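About Us | Our Story
4 April 2026
By Gönül Taşdemir

Hi, I'm Gönül, and I run Pumphrey, a small school for grown-ups who want to learn to mend, sew and upholster things. We're in Prarnwood, up the stairs over the old seed store (the door sticks, push harder than feels polite). If you've found this page you're probably wondering whether you need to be any good with your hands before you sign up. You don't! 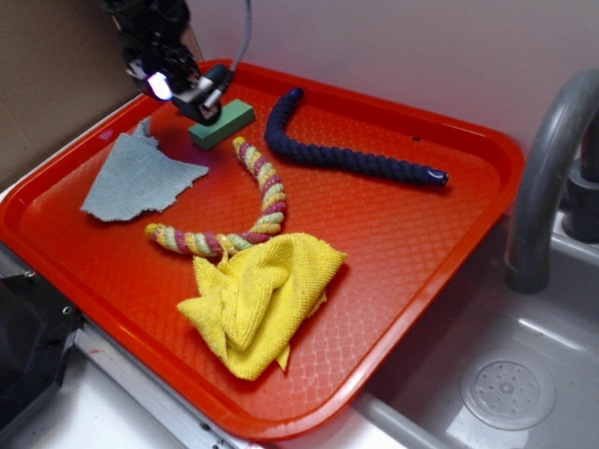
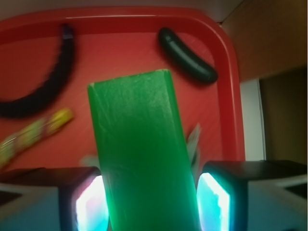
The red tray and the green block.

I started out hemming curtains for a firm called Clondari, and I was there for 17 years. I liked it a lot. I learned to cut straight without a line, I learned which customers would change their minds after the cutting, and I learned that a decent pair of shears will outlast most marriages. When they moved the workroom out of town I didn't want the drive, so I took my last paycheck and put down a deposit on one long room with terrible carpet. The carpet is gone now. The radiator that clanks is still with us, and I've gotten kind of fond of it.

The first class was a Mend Your Own Coat evening in February, and five people came, two of them my cousins. We did linings and pockets. One lady brought in a man's overcoat with both pockets gone and a lining like confetti, and she stuck with that coat for six weeks, long after the others had moved on to cushions. She wears it to class now, and I still check the left pocket when she isn't looking, because I helped with that one and I rushed it.

These days we teach hand sewing, machine sewing, chair seats and simple upholstery, plus darning on the side for anyone who asks. Classes are small, eight at the most, and that's just how many good chairs I own. I teach most of them myself. The evening upholstery group is a bit of a club by this point and they're noisy, so if you want peace and quiet go for the morning one.

People ask about the name. Pumphrey was painted over the door when I got here and I liked the look of it, so I left it up. I've never found out who Pumphrey was. If you know, please come and tell me, I'll put the kettle on.

About money. A six week course includes thread, needles, webbing, tacks and the use of every machine in the room. You bring the thing you want to fix, and fabric if you're fussy about fabric. I buy remnants from Flilance whenever they clear their shelves, and those go on the back table at whatever I paid for them. There's some very nice mustard wool there at the moment and far too much brown corduroy. Somebody please make trousers.

We got a roof grant last year, 4000 dollars, and I'd like to say it was spent on something exciting. It went on the gutter, a new skylight, and a man who came twice to look at the skylight. The whole bill was 2374, so the rest paid for two secondhand walking-foot machines, and they're lovely. One of them is heavy enough that it lives where it landed.

What we can't do: leather jackets (I don't have the machine for it), wedding dresses (I don't have the nerves), and anything you need by tomorrow. I do get calls about zippers pretty much daily. Bring it in and I'll teach you to do it yourself, it takes one evening and you'll only swear twice.

If you'd like to come and look around before you book, do! Drop in on any class, sit at the end of the table, poke at the fabric. Parking is behind the bakery and it's free after five. The stairs are steep, so if stairs are trouble for you, call first and we'll set you up in the room downstairs, where I do the chair seats anyway.

Comments

Marge T.
I did the chair seats class and have now redone all six of my dining chairs. My husband says they're too comfortable and the kids won't leave.

DoublestitchDan
Is the corduroy still going? I could use three yards if it's the wide stuff.

Gönül
Dan, it's the wide stuff and there's plenty. I'll put three yards under the table with your name on it.

Pilar
Do you take beginners in the noisy group? Asking because mornings are no good for me.

Gönül
We do, Pilar. Sit near the window end, they're a little calmer down there.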